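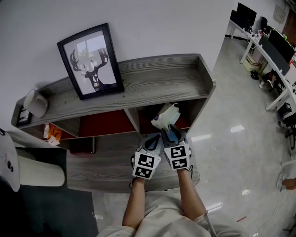

Skineck, March

Our group had wanted to get inside the Dindholm lab ever since we picked "How do robots learn to use their hands?" as our project topic, and when the open day came up we signed up within the hour. Nine of us went. I had expected a big arm behind a fence, with somebody in a lab coat pressing a button. What we walked into was an office with a brick wall, white desks, monitors, and a gray shelving unit with red-backed cubbies. The day was built on that piece of furniture!

The idea behind the Wumness project is simple enough to say in one sentence. A person does an ordinary chore while wearing or holding special gear, the gear records how they move, and the recordings are later used to teach a robot the same chore. The chore we saw most was tissues. Tissue packs, tissue boxes, pulling, putting back. Loïc Millet, who led the demonstration, said that soft things are much harder for a robot than hard things, and a pack of tissues changes shape every time you squeeze it (we tried to argue for eggs, but he wouldn't budge).

For the first part the gear is a pair of gray and white gloves, and on each glove sits a white cube printed with black square patterns. The patterns are markers. A camera that sees a marker can work out where it is and which way it is turned, so if the cube is fixed to the glove you know where the hand is too. Rehema said they looked like giant dice that somebody had forgotten to finish, and now none of us can call them anything else.

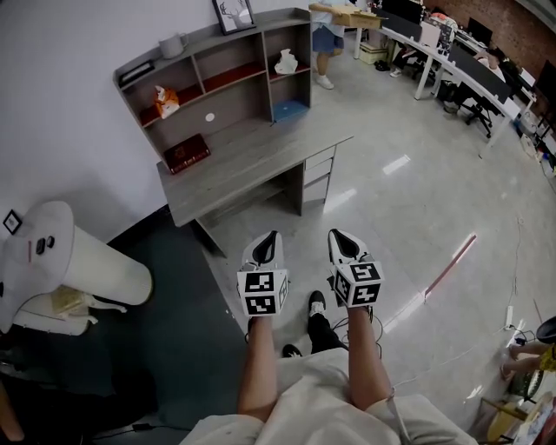
Yến Ung
Student reporter, Masanja project group

The feet get cubes as well, and I hadn't read about that part before we went. They sit on white holders that go over the foot like the front half of a shoe. I asked why anyone would track feet for a job you do with your hands, and the answer made sense once I heard it. People step, lean and shift their weight all the time when they reach for something low. If you only record the hands, the robot gets half the story.

Rehema Obura kept our notes, and from her pages I can say that the lab had 273 recordings of the shelf chores when we arrived and wanted 400 before moving on to another set. Each one gets checked by a person afterward. Deividas Kairys asked what happens to the bad ones, and Loïc told us that some are thrown out and some are kept on purpose, so that there are examples of a person fumbling and fixing it. I liked that a lot.

After a break we got to the hand-held grippers. You hold the gripper yourself and do the chore with its two black padded fingers in place of your own, which means no glove and no fingertips to help you out. It sounds easy. Sharon Chege practiced on a pencil case for five minutes and said her brain kept trying to use a thumb that wasn't there. 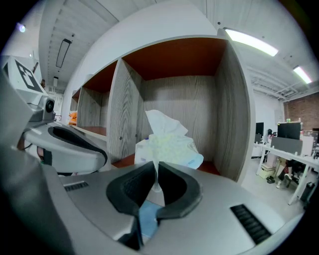
Pinching a tissue was the thing I most wanted to understand. With your own hand you feel when you've got one sheet and when you've got three. With the gripper you mostly have to look, and you slow down a lot. Sharon thinks our own test should compare the two: same box, same person, once by hand and once with kitchen tongs, timed. We're going to try it in class next, and Deividas is already collecting tongs.

Questions we still want to answer for the final report:
How many recordings does a robot need before it copes with a box it hasn't seen?
Does it matter if all the recordings come from right-handed people?
What happens when a marker cube is hidden behind a shelf panel?

Loïc gave us an address to send them to, and Rehema is typing them up now.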